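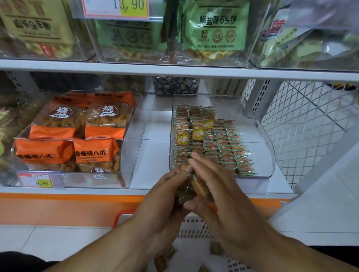
How much recorded practice does a shelf-picking policy need before more of it stops helping? In tests by the Provberg lab, 400 recordings did nearly as well as 1,000.

The group trained its Dafis model on first-person recordings of people picking packaged snacks from store bins into a basket, then ran it on a two-armed robot. It used 1,104 recordings in all, with the last ones held back for checking. Most failures came from wrappers slipping in the grip. Adding 3 camera heights to the training set helped more than adding recordings. The lab plans to repeat the tests with Cluren grippers in December.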